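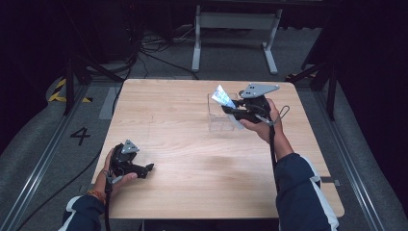 Vol. 3, No. 30

Otow bookbinding kit, the small one
reviewed by Cleiton Bastos

Bought this in January for an artist book I owed a group show. Theme was family kitchens. Mine was my grandmother's, which I last stood in as a kid, so mostly guesswork and one recipe card. Needed a case-bound book, sewn, and my old tools were in storage somewhere between two apartments.

What you get: awl, bone folder, three needles, waxed linen thread, a punching cradle that folds flat, a little brush for paste. No knife. No paste either. The box lid says "complete" and I'd argue with that.

The awl is good. Short handle, fits the palm, point stayed sharp through all my signatures and then a second dummy I made because I sewed the first one upside down. My fault, not Otow's.

Bone folder, fine. A bit thick at the tip for tight corners, I sanded mine down. Took one evening and a lot of dust.

Thread is the weak spot. Too much wax, it sheds on dark paper, and I was using a charcoal Lacerda stock that shows everything. Ran it through a rag a few times and it got better. By the third book I'd switched to the Delix thread I normally buy and was happier. If you work on white paper you may never notice.

The cradle. Love the cradle. Holds the fold at a proper angle, doesnt slide, packs down to nothing. I've paid more for worse. The hinge squeaks but so what. It's made for small formats though, so if your pages run taller than a paperback you'll be punching in two goes and the holes will drift. Mine drifted. You can see it on the spine if you know where to look, and my sister did, immediately.

Instructions are a single folded sheet, diagrams only. Kettle stitch drawing is wrong, or at least drawn from the back. I know the stitch so I skipped it. A beginner would get stuck right there and probaly blame themselves. Look up the stitch somewhere else.

Did 100 pages in the final version, all hand sewn, no tears. Opens flat. It's on a shelf at Grillarley with a ribbon on it till the show comes down, and people are allowed to handle it, which worries me more than it should.

Would I buy it again? For the cradle and awl, yes. I'd skip the full kit if they sold those two alone, they don't, I asked.

Four out of five. Three and a half if you use dark paper.

3 April 2022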